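Koval Two-Arm Sorting Bench: Review After a Month at Treltgate

December 15, 2019

We run a small supplies counter at Treltgate. Orders come in mixed: thread seal tape, pencils, staplers, whatever a site office has run out of. Until last month the sorting was done by hand at two benches. One of those is now a Koval bench with a pair of arms on a shared front rail. The other is still a person and a stool.

Setup

Installation took 2 days. The arms bolt to plates on the rail, and moving a plate means loosening the bolts and running the reach check again. Cable routing is left to the buyer. Ours needed rework after the first week -- a loop near the shoulder kept catching.

Sorting test

The test load was tape rolls into a tray, with other stock left on the table.
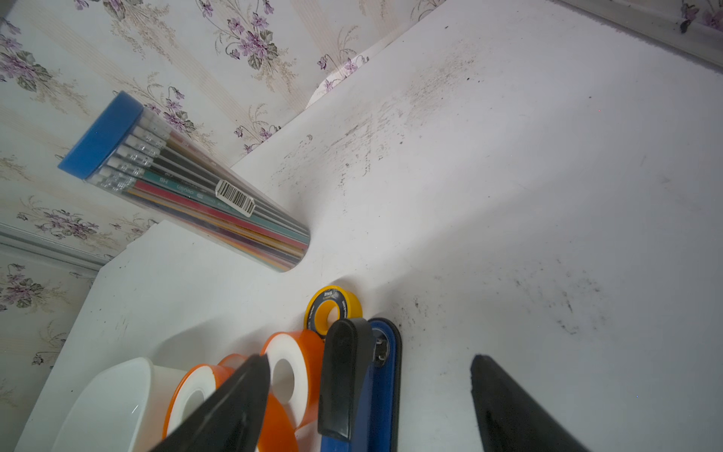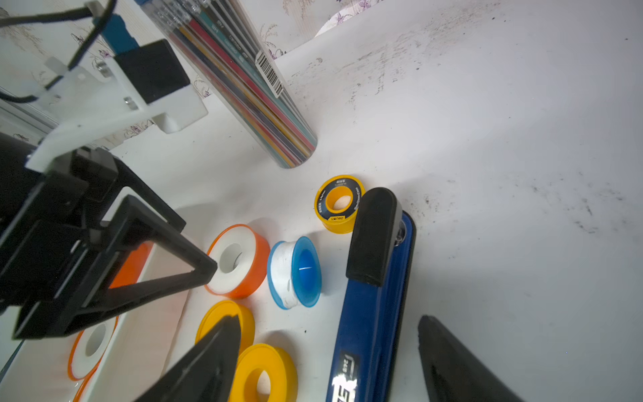 Tape rolls and a clear tube of pencils, from the wrist cameras.
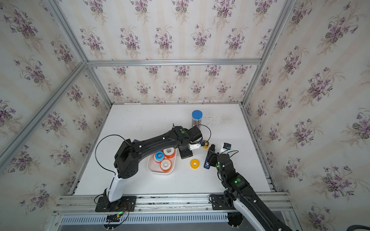
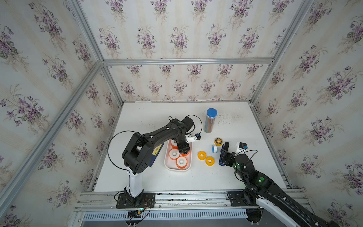
Throughput

Over 10 shifts the bench handled 478 items and stopped for help 19 times. Most stops were rolls standing on edge or leaning on each other. Rolls lying flat gave little trouble. A person at the other bench is still faster on a mixed order, but slows down late in a shift. The arms do not.

What changed for staff

Hand sorting hours fell. Checking hours went up. The operator now clears stops, signs off trays and wipes down the table, which marks easily. Wrist complaints are down at this bench. Two people asked to rotate off it because waiting for a stop is dull work, and we now swap at midshift. Operators also needed training time that the quote did not cover.

Compared with the Bulau

We tried the single-arm Bulau at our Flestau site. It is quieter and takes less room, but it cannot hold one item while placing another.

Verdict

Suitable for steady runs of similar small stock. For short mixed orders, keep the hand bench. Budget for spare cables and a trained operator on every shift.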